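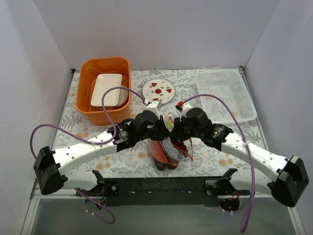

*Bac orange, plat rectangulaire blanc dedans, nappe à fougères. Voir point vaisselle.*

**Gîte Jakab : contrôle avant arrivée des locataires**
Passage du 28/7/24. Fait par Viktória Hegedűs, relu en vitesse par T. Carrasco.
OK = bon / AR = à reprendre / NV = pas vu

## Entrée, extérieur

- [x] Éclairage du perron : OK. Détecteur un peu lent, on laisse.
- [x] Boîte à clés : OK, code changé. Prévenir Rozália, elle a encore l'ancien.
- [ ] Marche du bas : AR. Nez de marche descellé côté haie, ça bouge sous le pied. Ruban posé en attendant. Tamás prévenu par téléphone, attend la colle.
- [x] Portail : OK, grince.
- [ ] Barrière piscine : AR. Le loquet se ferme pas tout seul, faut pousser. Pas de location avec enfants tant que c'est pas réglé !! Ressort commandé chez Soltley.
- [ ] Alarme piscine : NV, pile à plat, pas la bonne taille sur moi.

## Cuisine

- [x] Détecteur de fumée (couloir, côté cuisine) : testé, sonne fort.
- [x] Extincteur : OK, aiguille dans le vert, goupille en place. Étiquette à refaire, l'encre est partie.
- [x] Couverture anti-feu : OK, accrochée.
- [ ] Flexible gaz : AR. Date limite octobre, autant le changer maintenant. Demander à Goodwin s'il en reste au dépôt.
- [x] Hotte : filtres dégraissés, OK.
- [ ] Vaisselle : AR. Passer le doigt sur tous les bords avant de ranger, assiettes et plats. Deux verres jetés pour éclats. Reste à faire les bols du haut.
- [x] Couteaux : dans le bloc, lames vers le bas.
- [ ] Prise derrière le grille-pain : AR, cache fendu. Disjoncteur coupé sur cette ligne, NE PAS remettre avant passage électricien.
- [x] Frigo : joint propre, thermomètre dedans.
- [x] Produits ménagers : remontés dans le placard haut. Le bidon Fanasano était encore sous l'évier, c'est la 2e fois.

## Salle d'eau

- [x] Tapis antidérapant : OK, lavé.
- [ ] Barre d'appui douche : AR. Une vis tourne dans le vide. Cheville à reprendre, pas juste resserrer comme la dernière fois.
- [x] Différentiel 30 mA : bouton test fait, saute bien.
- [x] Aération : OK, poussière enlevée.
- [ ] Eau chaude : NV, ballon pas encore remonté en température quand je suis partie. À mesurer au robinet du lavabo.

## Chambres, étage

- [x] Garde-corps palier : OK, rien ne bouge.
- [x] Fenêtres : entrebâilleurs posés partout sauf chambre bleue.
- [ ] Fenêtre chambre bleue : AR, entrebâilleur manquant, livré avec les vis trop courtes.
- [ ] Lit superposé : AR. Échelle à refixer, affichette « pas en haut avant 6 ans » décollée, à réimprimer.
- [x] Détecteur de fumée palier : OK.
- [x] Radiateur d'appoint : 1210 W sur la plaque, câble sain. Rangé, à ressortir sur demande seulement.

## Papiers

- [x] Numéros d'urgence affichés près du téléphone.
- [ ] Plan d'évacuation : l'ancien est encore au mur, avec la porte de la buanderie qui est condamnée. À remplacer.
- [ ] Facture ramonage : introuvable. Vaughan dit l'avoir donnée à Rozália, Rozália dit que non.
- [x] Attestation assurance : dans le classeur Polix, à jour.

## Commentaires

Tadeo : ok pour tout sauf la barrière, je veux la voir fermée de mes yeux avant de rouvrir le calendrier. La marche pareil.

Viktória : j'ai pas eu le temps pour la buanderie ni le local vélos. Clé du local pas sur le trousseau d'ailleur.

Tamás : colle reçue, je passe pour la marche et la barre de douche. Laissez le ruban.

Rozália : budget 100 € max pour les bricoles, au dessus vous m'appelez. L'électricien c'est à part.

Reste à cocher : alarme piscine, eau chaude, buanderie, local vélos.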